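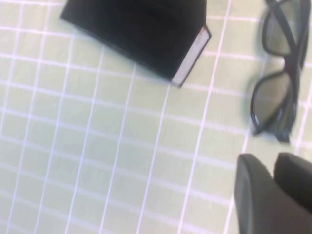 Anqi Shen wrote back to last month's notice to say that two hours is too long for sorting other people's books and glasses, and could we please do shorter turns. Fair enough – turns are now 55 minutes, with tea after.

Home News Join in Reading room Contact

Search this site... Go

HELPERS WANTED – lost property and reading table, Prustumcombe

Need people for October, mornings mostly. Doors at 9.30, finished by noon. Two turns a morning, do one or both.

What it is: things get left behind on the tiled tables. Books, reading glasses, the odd glove. It all goes in the back cupboard and the cupboard is full. We want it emptied, sorted, labelled and either given back or passed on.

What you'd be doing –

Books: check inside the cover for a name or a library stamp. Name goes in the ledger, book goes on the shelf by the window. Leave any ribbon or marker where it is, people want there place kept.

Glasses: wipe, fold the arms in, into an envelope. Write the frame colour and shape on the front. Do not try to guess the strength. Never stack them lens down on the tiles please, the grout scratches.

Tables: wiped down at the end of each turn. Warm water and a cloth, no bleach on the green ones.

The ledger is at 804 entries now, of which 163 collected. Would like that second number a lot higher by November.

Who: anyone over 16. Neat handwriting helps. You will be sitting for most of it but there is some lifting, boxes of hardbacks mainly. Bring your own specs if you need them for small print!

Pay: none sorry, but bus fares back and lunch if you do both turns. Keep the recipt.

To put your name down – ask for Ditte Fogh at the front desk before noon, or leave a note in the Prudia tray with your name, phone number and which mornings you can manage. Say if you've done it before, you can skip the first talk.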